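Papers > Military Aviation > Training and Simulation
Filed under: Aircrew training, Fleet planning, Maintenance

4. Instructor Availability and the Transition to Ground-Based Training

4.1 Background

The Primcombe study looked at how a small air arm can keep its basic flying course running while an aging trainer is withdrawn. Earlier work by Strobel and Eichhorn treated the aircraft as the limiting resource. Our records suggest that the limit lies with instructors, who are posted to front-line units faster than the school can qualify their replacements. Over the study period the school at Primcombe operated 19 aircraft and planned 2,000 flying hours a year, a plan it met only when leave was restricted in December.

4.2 Method

Training records were taken from the school's scheduling system and matched by hand against the maintenance logs. Each lost sortie was assigned to one primary cause: weather, aircraft, instructor, student, or airspace. Where the two sources disagreed, the maintenance log was used. Rai and Ostermann coded the entries independently, and Dreßler settled the remaining differences. Sorties canceled more than one day ahead were left out, as the school does not record a cause for them.

The ground-based share of the course was then raised in steps. Instrument procedures and radio work were moved first, followed by the early formation briefings. Students flew these lessons in the Kasten fixed-base simulator, which runs on standard desktop computers and has no motion platform. Spin recovery and the first solo stayed in the aircraft.
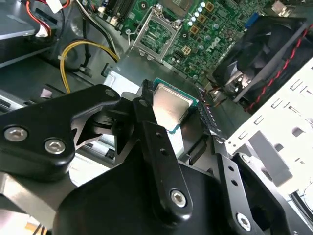
Figure 5. Processor held by a gripper over the motherboard of a desktop computer.

4.3 Results

Moving instrument procedures to the simulator released up to 500 flying hours a year. Most of these hours were taken up by instructor continuation training, which had been falling behind. Lost sorties assigned to the instructor category fell in both courses observed. Those assigned to weather did not change.

The effect on student performance was mixed. Check-ride scores for instrument flying were level with those of earlier courses, but students needed more time in the aircraft before their radio work was judged safe in a busy circuit. Instructors put this down to the scripted controller in the Pito software, which never talks over another aircraft.

4.4 Limits

Both courses were small, and one lost its senior instructor midway. The coding scheme allows a single cause per sortie and so hides cases in which a late aircraft pushed an instructor past the duty limit. Cost figures for the simulator were not released to the authors, and the comparison with contract flying at Prikwood in Section 5 therefore uses hours alone.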